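Looking after mixing bowls and getting more use out of them

Posted November 23, 2020 in Kitchen

Most kitchens have more bowls than they need and still not the right one when it comes to making dough.
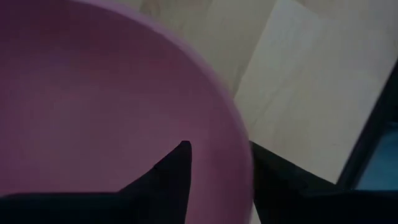 Start with size. For a loaf made with 800 g of flour you want a bowl that will hold the dough once it has doubled, with a bit of room on top so the cover doesn't stick. If you only have space for 2 bowls, get one big enough for bread and a small one for eggs, dressings and icing. The sizes in between are handy but you can manage with a saucepan.

Plastic bowls are light and don't chip. They do hold on to grease, and that matters if you are whisking egg whites. Wipe the inside with a cut lemon or a little vinegar on kitchen paper, then rinse and dry before you separate the eggs. Glass and steel come clean more easily.

Turmeric and tomato stains: make a paste of bicarbonate of soda and water, spread it on and leave it for an hour before washing. Don't use a scouring pad. Scratches make the next stain harder to shift. A faint mark left on a plastic bowl will often fade on a sunny windowsill, though in December you may wait a while.

Dried-on dough should be soaked in cold water. Hot water turns the flour to glue and it will block up your sponge as well. Scrape what you can into the bin first, not down the sink.

To stop a bowl sliding while you whisk, twist a damp tea towel into a ring and sit the bowl in it. The rubber mats sold for this work too. I had a Purkance one which lasted well until it went through the dishwasher on a hot wash.

Stacked bowls sometimes jam together. Put cold water in the inner one, stand the outer one in warm water and wait a few minutes before twisting them apart. Don't use very hot water on glass. A sheet of kitchen paper between them will stop it happening again.

If you cover dough with a shower cap, keep it just for that and wash it in soapy water after each use. A dinner plate also does the job.

Next page: cleaning wooden spoons and chopping boards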